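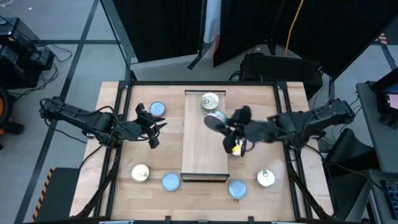 Foto: archivo de la enciclopedia doméstica Vidano

Lata de conservas

La lata de conservas es un envase metálico cerrado, casi siempre cilíndrico, que guarda alimentos durante mucho tiempo sin necesidad de nevera. Me pidieron esta entrada porque en casa soy la pesada de la despensa (lo admito, tengo una balda entera dedicada al asunto), así que la escribo a mi manera y luego ya me la corregirán.

Partes. El cuerpo, el fondo y la tapa. La tapa es lo que más me entretiene: unas son lisas, como las de color azul claro de la foto, y otras llevan anillos concéntricos y una anilla para tirar. Esos anillos no son adorno, ¡ayudan a que el metal ceda un poco cuando cambia la presión de dentro! La anilla va remachada, y conviene levantarla despacio, con el dedo bien metido, antes de tirar hacia atrás.

Materiales. En general, hojalata (acero con un baño de estaño) o aluminio. Por dentro suelen llevar un barniz que separa el alimento del metal, y por eso no me gusta rascarlas con el tenedor.

Cómo guardarlas. Vistas desde arriba se parecen muchísimo, y en un cajón hondo acabas inclinándolas una por una para leer el costado. Yo las pongo de pie, en filas separadas, con la fecha escrita en la tapa con rotulador. En Tratari, donde veraneamos, la tienda Cillodis las ordena en tablas un poco levantadas sobre el mostrador y desde entonces hago lo mismo con un listón de madera viejo: las de delante abajo, las de detrás encima. Mi balda aguanta tres filas, y en marzo la vacié entera para limpiarla, tarea que recomiendo hacer con música.

Cuándo tirarlas. Si está hinchada o pierde líquido, fuera, sin probar nada. Una abolladura pequeña lejos de las costuras no suele ser grave, aunque yo esas las gasto primero.

Véase también: abrelatas, despensa, hojalata.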